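Testing the Grastero handheld gripper kit before you pay for it

Grastero says anyone can record usable robot training data with this kit after 3 minutes of practice. I doubt it. Ask for a loaner pair and try the following.

1. Charge both grippers and run the calibration in the Trunberg app. Skip the "quick" option. Mine passed quick calibration and failed the full one twice.

2. Pick objects the sales demo avoids. Thin and flat ones are best, plus something see-through. Foam blocks prove nothing.

3. Set up on an ordinary table and record six takes with each hand.

Flower stem, folded glasses, clear stand:

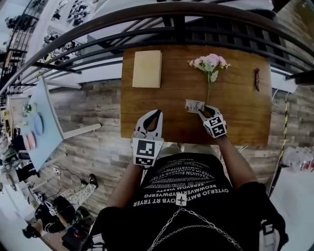
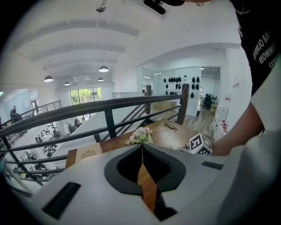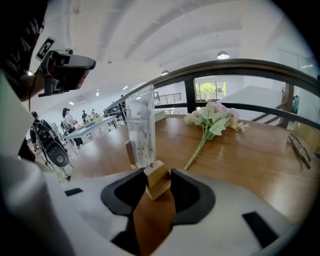 4. Export everything and play it back at full speed. Look for jumps in the tracked path, mostly near the end of a reach. The app's green "good take" badge is no help, as it gave me one for a take I had spent waving at Embla Rustad.

5. Swap operators. Ville Manninen got cleaner paths than I did, which makes me wonder how much of the brochure is kit and how much is a practiced wrist.

6. Read the license. Export to other formats stops after 53 sessions unless you subscribe.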